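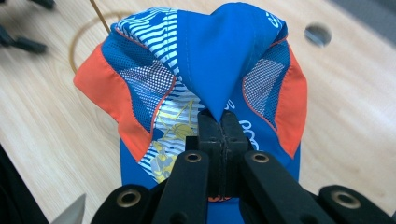
暮らしと政治 ＞ はじめての議会 ＞ 傍聴のしかた

町議会の本会議を傍聴してみよう

ニュースで「議案が可決されました」と聞いても、その場のやりとりまではなかなか伝わってきませんよね。私も長いことそうだったのですが、一度傍聴席に座ってみたら、すっかり通うようになってしまいました。難しい手続きはありませんので、どうぞ気楽に読んでください。

1．日程を調べる
議会のホームページか広報紙で会期日程を見ます。はじめてなら一般質問の日がおすすめです（道路や学校など、身近な話がたくさん出てきます！）。採決を見たい方は最終日をどうぞ。

2．受付をする
うちの町では開会は午前9時、受付は議場のある階です。用紙に住所と名前を書いて傍聴券をもらいます。人数の上限や先着順かどうかは議会ごとに違うので、心配なら議会事務局に電話をしてみてください。たいてい親切に教えてくれますよ。

3．資料を手にとる
議事日程と質問の通告書が置いてあれば、ぜひ1部もらいましょう。誰が何を聞くのかがわかると、聞きやすさがまるで違います。気になる質問に2つほど丸をつけておくくらいで十分です。

4．席につく
拍手や発言、私語は控えます。携帯電話の電源は切り、撮影や録音は許可が必要なところが多いです。途中の出入りは自由な議会がほとんどですが、採決のあいだは座って待つと落ち着いて見られます。

5．帰ってから
賛否の分かれた議案をメモしておいて、後日公開される会議録と読み比べてみてください。聞き逃した答弁が見つかって、これがまた面白いんです。

文：Sosina Lemma

シェア 600　コメント 9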